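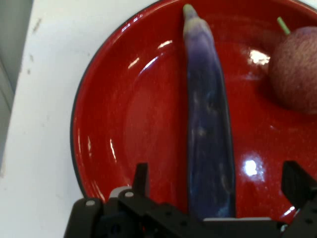
4.3 Slip during release

Of the 446 pick-and-place trials run on the Rallach cell, 81 ended in a fault, and long produce made up the largest share of these. The grasp planner favours the centre of mass, but for a tapered item such as an eggplant the estimate drifts toward the thick end and leaves a long free length outside the fingers.

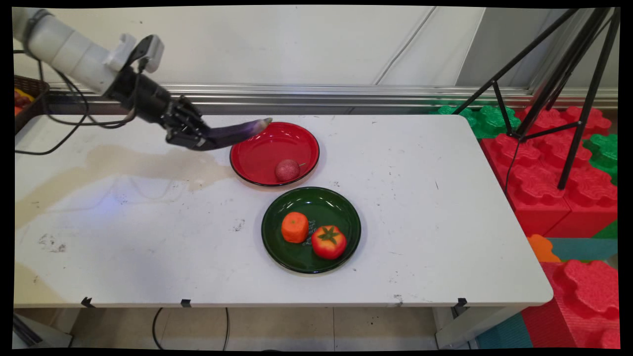

Figure 4. Eggplant held with its pale tip over the rim of the red plate.

In this posture a small error in the wrist angle produces a large error at the tip. Glossy plates made matters worse – glare left holes in the depth map, and the release height was then set too high. The force limit did not trip in any of these trials, so the fault was logged only by the operator (M. Petek). We therefore added a tip clearance check before release and repeated the long-item trials at the same arm speed.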